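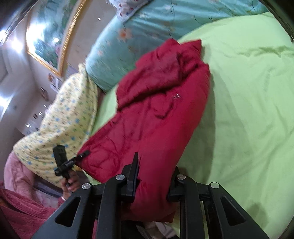
Got into Wustex Studios for the song shoot open day, gates at 2, in by half past. The film is Ekitz, director Amirhossein Safavi, out in April if the edit holds. Press and fan club people in together this time, one long line, one metal detector. Main thing on everyone's lips was the hill station number, the winter one, and the look for it: glossy crimson, quilted, big soft bulges, same sort of thing as in the photo up top. Loud even in a picture. Under song lights it'll be louder. Safavi wants the color to "hit the back row before the drums do." His words, said twice.

Print | E-mail this story

Stage 4 first. Cold in there, coffee terrible. The set is a hotel lobby, 1970s style, staircase on the left that goes up to nothing. Dancers were on a break when we came through, most of them asleep on the carpet. Then the playback came on and they were up in seconds. Same eight bars over and over. By the end I could have done the shoulder bit myself, badly.

Choreography is by Treasa Mac Giolla, who also did the train song in Lodhi, the one that got played at every wedding last year whether you liked it or not. She talks fast. Got maybe half of it down. The new number has 20 dancers and no lead for the first verse, then the lead walks in through the revolving door. Only the door sticks. We watched it stick. She clapped, everbody went back to first positions, somebody came with a can of oil.
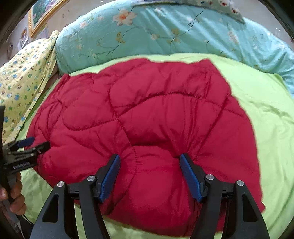 Took 7 tries before the door behaved. Safavi never raised his voice, sat on an upturned crate eating peanuts. Asked him between setups if the song was added late, as the gossip columns have it. Yes, he said, and so what. The script had a quiet dinner there and he got bored of it. Producers wanted a club track, he wanted a lobby. Lobby won.

No lead actors on the floor while we were in. Bit of grumbling from the fan club side, a few had come down from Filtport on the early bus with posters to sign. Posters went in a box at reception. We'll see.

Music room after that, upstairs, small, too many of us. They played the rough mix off a laptop. Brass up front, a nice messy clarinet part, vocal still a guide track so no comment on the singing. The hook is good. Its in my head now as I type this. Second verse sags a bit, and Mac Giolla said as much with the composer standing right there. He laughed. Sort of.

Phones away for the last half hour, so no clips of the final run, sorry. Saw it from behind the monitor: door turns, lead's stand-in walks through, whole lobby drops to one knee on the beat. Big cheer. Safavi said "fine, again." 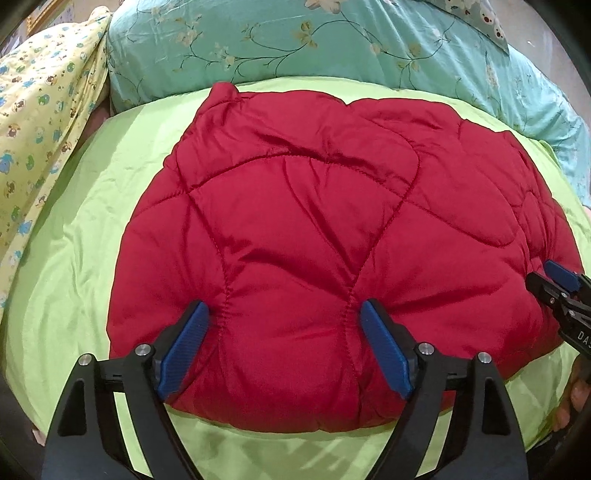 Red quilted puffer on a lime-green sheet.

Tea and samosas in the yard on the way out. Goody bag was a keyring and a Lodhi soundtrack CD, which I have nothing to play on. Next open day not announced, studio says watch the notice board at the gate. Parking is hopeless, take the bus.

Nov 13, 2018

Print | E-mail this story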